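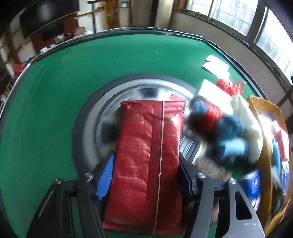
Widance publishes free planning guide for small packers buying their first grippers

Muddale, March 2025

Widance has put out a planning guide for small packing businesses that are thinking about buying gripping equipment and don't know where to begin with the sums. The guide is called Flundeline, it is free to download, and it covers the whole job from the first rough budget to the day the old kit is taken off the floor.

It was written for firms that pack mixed goods: sweets, snacks, sachets, tissues, small household items, anything that comes in a wrapper and refuses to keep its shape. These are the products that make buying hard. A rigid carton is easy to quote for. A half-filled foil pouch is another matter, and plenty of buyers have signed for a gripper on the strength of a carton demonstration and then spent the next year paying for changes.

"We kept getting the same phone call," said Ariel Barredo, who led the work on Flundeline at Widance. "Somebody has a figure in their head for the gripper itself, and it's usually quite a good figure. Then you ask what they've put aside for spare pads, for training, for the afternoon when the whole line stops so the thing can be fitted, and it goes quiet. I wanted to give those people a page they could fill in before they rang anyone, us included!"

The guide opens with a product survey. Buyers are asked to gather everything they pack in a normal month and sort it by how it behaves when it is squeezed, leaving size and weight for later. Stiff boxes go together, then tubs and lids, then soft pouches, then the awkward ones such as twisted wrappers and puffed bags. Only after that does the guide ask about payload and reach.

The advice is to try the worst items first. A gripper that copes with a slippery, tapered pouch will very likely manage a box, and the reverse can't be taken for granted. Flundeline includes a trial sheet to take along to a supplier's demonstration, with space to note how each item was picked up, which way it was facing and whether the pack was marked afterwards. 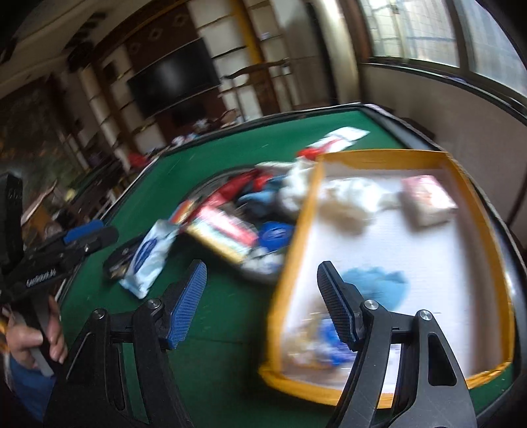

Working from a heap is treated separately from working in a row, and the guide suggests asking for both in any trial. Goods tipped into a basket or tray lie across one another, and the time taken to get hold of one without dragging its neighbour along is often what decides how many units a firm needs to buy. Budgets drawn up from a tidy row of products tend to come out too low.

There is a long section on hand-held grippers, which many small firms overlook at the planning stage. A hand-held tool lets staff try a finger shape or a pad material on real stock before any money goes on an arm, a stand or guarding. The guide explains how to cost a short trial of this kind, including staff hours, and how to use the results to write a proper specification. Barredo is particularly keen on this part.

"You learn so much from just holding the thing," Barredo said. "People who've packed by hand for years pick one up and within minutes they're telling you the pads want to be wider, or softer, or that they'd never come at a bag from that side. That knowledge is sitting in the building already — it ought to be in the budget meeting as well."

Flundeline was tried out before release with 214 packing firms, most of them with a single site. Their comments led to several changes. The worksheet for running costs was cut from 5 pages to 2, the word "throughput" was swapped for "packs an hour" wherever it appeared, and a blank column was added for second-hand prices, which firms had been writing in the margins anyway.

One of the early readers was Gatchalian, a family-run packer of mixed confectionery gift boxes. The firm had planned to replace its equipment in one go and used the guide to split the purchase over separate budget years, starting with pads and fingers for its soft-pack bench. Its comments on delivery dates and seasonal orders now form a short chapter on when to buy, with a plain warning against fitting anything new in the weeks before a busy period.

Other chapters deal with leasing, insurance, floor space, what to ask about spare parts, and how to compare quotes that have been laid out differently. A page on power and air supply has been kept deliberately short, with a list of questions to put to an electrician. Prices are given as ranges and the guide names no preferred makers. Widance does not sell grippers and takes no commission from firms that do.

The guide has been downloaded around 1624 times since the draft version went up, and Widance would love to hear from readers who have filled in the worksheets, especially anyone whose final bill looked very different from the plan. Those figures, with names removed, will go towards the next edition. A version for bakeries is in hand, with trays, liners and paper bags given a chapter of their own.

Flundeline can be downloaded from the Widance website or requested in print from the Muddale office. The worksheets may be copied and changed freely for use within a business.

About Widance

Widance is an independent advice service for small manufacturers and packers, based in Muddale. It publishes guides on equipment, premises and planning, and runs a telephone advice line for its members.

Press enquiries: Ariel Barredo, Widance, Muddale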